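About Zarklow

Hi, I'm Denise Sugden, and I run Zarklow, a play-by-post home for people who love tabletop fantasy but can't get five friends around a table on the same night. I started it as one thread for my old group, and we now have nearly 600 players in 13 running games.
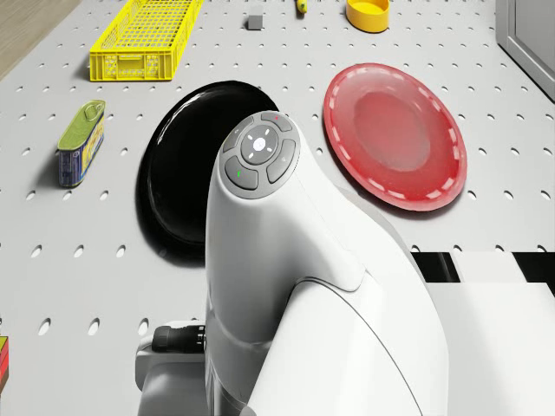
How we play

You post when you can — before work, on the bus, at two in the morning — and your game master rolls and replies. Most tables ask for a post every couple of days. Our longest game, The Road to Morkeck, just passed 3,329 posts, and my poor halfling is still in the first dungeon!

New players usually begin in Tindall, a sleepy river town with a goblin problem. Bring a first-level character, or ask me for a ready-made one (I have way too many). 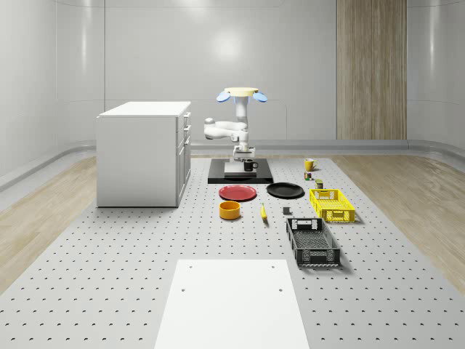

Black mug on the white block

Joining is free. Sign-ups for the next Tindall game open in July, so come say hello in the Tavern thread first.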